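Jonthorpe backpack drive reopens with a table full of charms

The backpack drive at the Jonthorpe community hall is back for May, and the long tables are filling up again with bags, pouches and all the little extras that make a plain bag feel like it belongs to somebody. Last year the drive sent out 149 bags. This spring the goal is 200, and the sorting started this week with plenty of coffee and a good deal of friendly arguing over colors.

Birutė Tamošiūnaitė, who has looked after the packing table for three springs now, is especially fond of the charms (she'll tell you so before you've got your coat off!). Knitters, sewers and a few patient grandparents have been dropping them in by the boxful, and every bag gets one clipped on before it goes out the door.
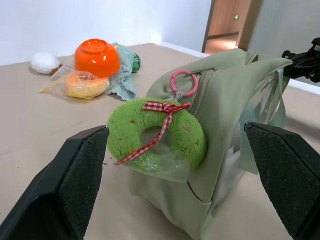
"A child will forget what color the pencils were, but they'll remember the silly thing hanging off the zipper," Tamošiūnaitė said. She asks that charms be soft, with any ribbon tied on tightly, and that they come with a clip if you have one to spare.

Bags in good shape are welcome too, new or used, as long as the zippers run and the straps hold. Please empty all the pockets first, even the tiny ones.

Donations can be left at the side door until 6 p.m. through the end of the month, and anyone with a free hour is warmly invited to stay and help pack.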